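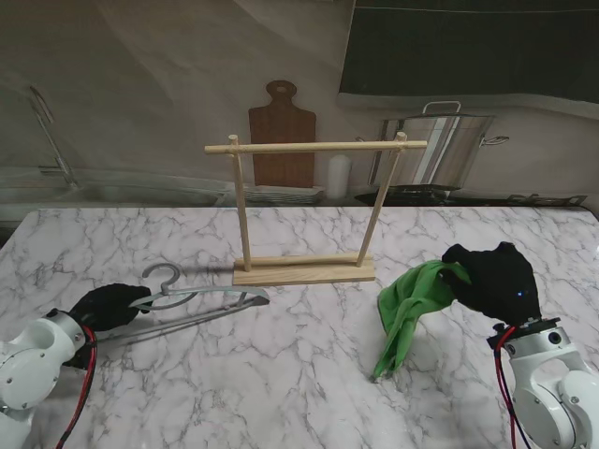
Maxine Halliday wants it known that she never said "must be able to cry on cue." She said it would save everybody time. The line has been taken out of this ad, and she has asked for it to be put back, so consider it back.

Open casting call: Tornus, a daytime serial in development

Clemuter Productions is looking for actors, trained or otherwise, for the first season of Tornus. The title is the name of a small town with one hotel, two feuding families and a hospital that seems to treat only amnesia. If you grew up watching this kind of show with a grandmother who talked back to the set, you already know the plot. If you grew up watching it and hoping to be in it, keep reading.

We shoot for seven weeks starting in September. Days begin at 6 a.m. in makeup and end when the last door has been slammed properly. Lunch is hot and there's plenty of it.

Roles still open

Lucinda Grimshaw, plays 20s. Youngest heir to the Grimshaw hotel. Sweet until episode 4. Singing is a plus, as she is engaged to a bandleader for a while and the wedding has a number in it. You don't need to be good at the guitar, but you have to hold one as if you'd met before.

Rafe Fistel, plays 30s. Returns from the dead in the pilot and is tired of talking about it. Must ride a horse at a walk. The horse is experienced and will help.

Dolores Fistel, plays 50s to 60s. Rafe's mother. Owns most of the town and listens at the rest of it. This is the best part in the show and we expect to hear from every actress in the state. Spanish and English both needed, often in the same sentence.

Dr. Ames, any age, any gender. Delivers bad news in hallways. Four days of work spread over the whole shoot, so local hires preferred.

The twins, plays late teens, must be 18 or over. We would love real twins. We will settle for one person with patience and a good wig.

We also need background players for the wedding, the funeral and the second wedding. Bring your own dark shoes.

What we're after

Experience is nice and we'll read your résumé, including the part at the bottom about juggling. Plenty of people have come to this business out of two years of acting classes, a modeling contract or a regional toothpaste commercial, and all of those are fine with us. So is community theater. What matters more is that you can learn 12 pages overnight, take a note without going quiet for the afternoon, and say "You were never my brother" as though it had just occurred to you.

You don't need an agent. If you have one, please let them know you're applying, as we've had some awkward phone calls.

Pay and the rest of it

Speaking roles are paid a day rate, with overtime after ten hours. Background is paid hourly. We cover a room for anyone living more than about 4 hours away, and the room will have a door and a window. Travel to the first audition is on you. Travel to the callback is on us, so be good at the first one.

How to apply

Send a photo that looks like you on an ordinary morning, a short résumé and a self-tape no longer than 2 minutes. Pick one of these to read:

"I buried that ring with him, Sheriff. So tell me why your wife is wearing it."

"The hotel is mine. The debts are mine. The goat I can't explain."

Read it once straight and once as if someone has just walked in behind you. Plain wall, decent light, phone turned sideways. Please don't add music. We have heard the music.

Put the name of the role in the subject line. If you're up for anything, write "anything," but expect to be taken at your word – the goat has scenes.

Callbacks will be held in person at the Clemuter office, with Maxine reading opposite you. She commits. Actors asked to come in will get their pages the evening before, plus directions to the side entrance. The front one sticks.

We answer every tape, usually within a couple of weeks. Tapes go to the casting desk at Clemuter through the form on our submissions page.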